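Progress report to the Ostevell Fund – Erkura community oral history project
12/09/2022

Hi all,

I promised you a proper update once the winter was behind us, so here goes. It's a bit longer than the last one because there's more to tell (and because I had a very strong coffee before I started).

## Where we're up to

The recordings are going better than I'd hoped. We've now got 97 finished interviews with people who worked at, lived beside or married into the old Stondia cannery, and the catalogue holds 3282 separate items once you add in the letters, pay slips, recipe cards and photos that people keep pulling out of drawers. I had budgeted time for maybe half that many bits of paper. Scanning is now the thing that eats my weeks!

The best sessions are still the ones where two old workmates come in together. They argue about which year the loading dock burned, they correct each other's stories, and I get twice the detail for half the questions. I've stopped trying to steer them. The worst are the ones done over the phone, and I'd like to drop those altogether for the second half.

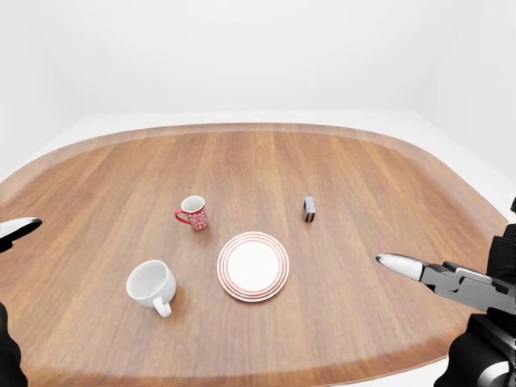

Transcription is behind. I won't dress that up. I had hoped to be even with the recordings by the end of August and I'm not close. The software does a fair job on clear speech but falls over completely when people slip into cannery slang, so every file needs a full listen with a finger on the pause button. I've started a glossary, which helps a lot, and I'm sending the hardest files out to Marinho, the typing service I mentioned in my first report. They're quick, they're careful and they ask sensible questions about spelling.

## Money

You'll find the spreadsheet attached, but the short version is that we're on budget apart from two lines. Travel is under, as most people have been happy to come to me. Storage is over by $800. That was the archive boxes and sleeves, which went up in price between my quote and my order, and I'd already put off buying them once. I'd like to shift the unspent travel money across to cover it, if you're comfortable with that. A quick yes by email would do me fine.

## The travelling display

Plans for the display have firmed up. It will open at the Erkura library and then move on to the Stondia hall, with six panels, a listening post and one section on the tea break, which comes up in nearly every interview I've done. 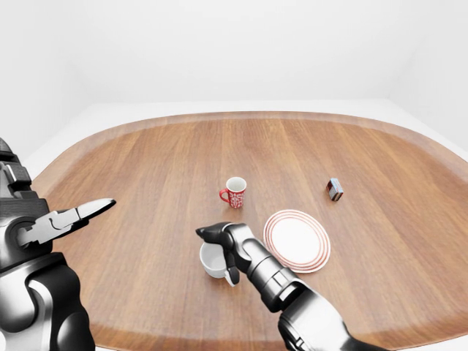 The tea break section has grown a fair bit in my head since I last wrote. People remember the whistle, the rush for the good bench and exactly who took sugar, and they'll talk about it far more freely than about wages or injuries. I want visitors to sit down for this part instead of shuffling past a panel. My favourite layout so far is a big oval wooden table with a couple of mugs and a plate on it, one of the mugs a good bright red, and the voices playing softly nearby. It's cheap, it packs into a van and it gives tired legs somewhere to stop. I still need to sort out the speakers, and the library would like to hear the volume before they agree to anything.

The panels themselves are at the rough draft stage. I've written the text for four and I'm fairly pleased with three of them. The one about the strike needs another go. I've got strong memories from both sides and I want both sides to read it and feel they were listened to, so I'm taking it slowly.

## What's next

- Finish the last group of interviews, in person wherever I can
- Get the transcripts caught up, with the slang glossary going out alongside them
- Rewrite the strike panel and draft the remaining two
- Test the listening post at the library
- Chase the missing consent forms – there are 2 still out, both promised

I could also use your advice on where the collection should live when the funding ends. The library has room for the boxes but no way to keep the audio safe over the long haul, and I don't want it sitting on a hard drive in my spare room. If you've seen another project handle this well, please point me their way.

Give me a ring any afternoon if you'd like to talk through the storage line, and I'll send the draft panels as soon as the strike one is fit to be seen.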